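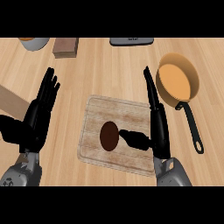 O hambúrguer, no sentido mais estrito, é um disco de carne moída cozido sobre uma superfície quente, e o nome acabou por passar também para a sanduíche inteira, com pão, molho e tudo o que lhe quisermos meter dentro. Eu sou dos que continuam a usar a palavra para as duas coisas, e já me habituei às confusões nas compras. Para o fazer em casa chega o que se vê na imagem em cima do tampo de madeira clara: uma tábua de corte, uma frigideira e o próprio disco. O resto é gosto, paciência e um exaustor que funcione (o meu tem dias).

Nome e origem

O nome vem de Hamburgo, isso é pacífico. Já saber quem meteu a carne no pão pela primeira vez é conversa para uma noite inteira, porque há várias terras nos Estados Unidos a reclamar a invenção e nenhuma me convenceu por completo. O bife de carne picada à moda de Hamburgo aparecia em ementas americanas ainda no século XIX, servido no prato e comido com garfo - uma coisa bem mais próxima do nosso bife de hambúrguer com ovo a cavalo do que da sanduíche de hoje.

A carne

Uso quase sempre acém, picado uma só vez e com gordura à vista. Já experimentei vazia, já experimentei misturar peito, e volto sempre ao acém do talho Vasconcelos, que mo pica na hora. Para um disco alto, peço 200 gramas por pessoa; para os fininhos, esmagados na frigideira, metade chega e sobra. O sal só entra mesmo antes de ir ao lume, por fora. Se for amassado com a carne, a textura fica apertada, quase de salsicha, e eu dessa não gosto nada!

A cozedura

A frigideira tem de estar bem quente antes de receber a carne. Um disco fino pede um par de minutos no total, um alto pede à volta de 10, virado mais do que uma vez (sim, eu viro, e durmo descansado). Depois deixo-o repousar 5 minutos na tábua, tapado com uma folha de alumínio, enquanto tosto o pão na gordura que ficou.

Variantes

Em Portugal convivem o hambúrguer no prato, com arroz e batata frita, e o hambúrguer no bolo do caco, que veio da Madeira e se espalhou pelo país todo. No Brasil há o X-tudo, que leva ovo, bacon, milho e batata palha - comi um às duas da manhã e ainda hoje penso nele. As versões de grão, feijão ou cogumelos levam o mesmo nome, e as de feijão preto ficam muito boas desde que se escorra bem o feijão.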